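Members' Forum - Kitchen and Dining Standards
Topic: Proposed change to board care guidance, section 6
Replies: 8

Jekolico_Admin
Posted 3 June 2018

Members are invited to comment on the proposed revision to section 6 of the Shared Kitchen Handbook, which concerns the care of wooden cutting boards. The current wording requires that all wooden boards in member kitchens be oiled every month with food-grade mineral oil. The proposed wording would let each kitchen set its own schedule, provided that a written record is kept.

The handbook now applies to 86 member kitchens. Comments should be confined to section 6. Questions about knives belong in the separate topic opened in March.

sekstead_kitchen
The Sekstead kitchen supports the revision. Our boards are used at very different rates. The bread board is in use every morning and dries out quickly. The two boards kept for holiday meals may go a full season without being touched, and oiling them monthly leaves a sticky surface that collects dust. We would ask only that the form of the written record be left to each kitchen. A sheet of paper taped inside a cabinet door has served us well.

Quintero House
We respectfully disagree with the above. A fixed schedule is easy to teach and easy to check. Our kitchen has a high turnover of cooks, and a rule that depends on individual judgment will be applied differently by each one. Before the monthly rule was adopted, we replaced five boards in one year on account of splitting. We have replaced one since.

Sticky residue is a sign that too much oil was applied or that the excess was not wiped away. The handbook already states that excess oil should be removed with a clean cloth after it has been left to soak in overnight. If that step is skipped, a change of schedule will not help.

sekstead_kitchen
We do wipe the excess. The residue appears on boards that are not being washed between coats. Our point was about boards in storage, and the current text makes no allowance for them.

tbl_4
May I ask whether the monthly rule was based on any testing? I have read through the older topics and can find only the statement that it is "customary."

Jekolico_Admin
The monthly interval was carried over from the first edition of the handbook. No testing is cited there. A longer statement has been submitted for this topic and is posted in full below with the permission of its author.

Statement on Section 6

The question before members is a narrow one, but it touches on how boards are built as well as how they are used. Many of the boards in our kitchens are made of several planks glued edge to edge. Wood takes up and gives off moisture with the weather, and it moves mostly across the grain. A board that is wet on one face and dry on the other will tend to cup. Oil slows that exchange of moisture. It does not stop it, and it does not repair a joint that has already opened.

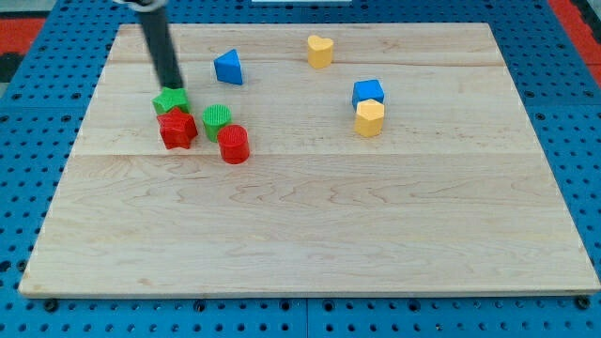 Walter Escobar
Handbook Editor, Kitchen and Dining Standards

A light maple board with visible seams between its planks is a familiar type in our kitchens, and it is the type I had in mind when preparing the revision. On such a board the seams deserve attention at each cleaning. A fingernail drawn across the joint should not catch. If it does, the board should be taken out of use for food until it has been repaired or replaced, whatever the date of its last oiling.

For deciding when to oil, I recommend the water test. Sprinkle a small amount of clean water on the dry board. If the water beads, the finish is sound. If it soaks in and darkens the wood within a few minutes, the board is due. The test can be done by any cook and takes no special knowledge. It should be done on both faces, as the underside is often neglected.

I do not propose any change to the rules on washing. Boards must still be washed by hand, rinsed, wiped, and stood on edge to dry with air reaching both faces. Dishwashers remain prohibited. Olive oil and other cooking oils remain prohibited as a finish, as they may turn rancid.

The draft wording reads as follows: "Wooden boards shall be oiled when the water test shows the need. Each kitchen shall set an interval for testing and shall keep a written record of tests and treatments."

Quintero House
We thank Mr. Escobar for the statement. The water test is acceptable to us, but the draft does not say how often it must be done. A kitchen could set an interval of a year and be in full compliance. We would support the revision if the words "not to exceed one month for boards in regular use" were added after "interval for testing."

sekstead_kitchen
That addition would be acceptable to Sekstead, as it leaves stored boards out. We would want "regular use" defined. Once a week or more seems reasonable.

Hernán Escobar
I write as the cook in charge of the Ornska kitchen, and I should state that the handbook editor is my brother. I do not agree with him on this matter.

The water test works well on a new board. On an old board with many knife marks, water will run into the cuts and appear to soak in even when the wood has been properly oiled. Our cooks would be oiling such boards every few days. I have raised this point at home without success and now raise it here. In my view the monthly rule should stand, with a written exception for boards in storage.

Walter Escobar
The objection is a fair one. A board so heavily scored that the test cannot be read should be sanded smooth, and section 7 already requires this - although I accept that section 7 is not widely followed. I am willing to add a reference to it in the draft. I am not willing to keep the monthly rule for the sake of boards that should have been resurfaced.

tbl_4
Sanding takes time and equipment that smaller kitchens do not have. Ours has neither a sander nor a place to use one. Could the revised section permit a cabinet scraper instead?

Jekolico_Admin
Section 7 does not name a tool, so a scraper is permitted under the present wording. The amendment from Quintero House and the reference to section 7 will both be entered in the second draft. The definition of "regular use" remains open, and members with a preference should state it in this topic.

Views: 2,079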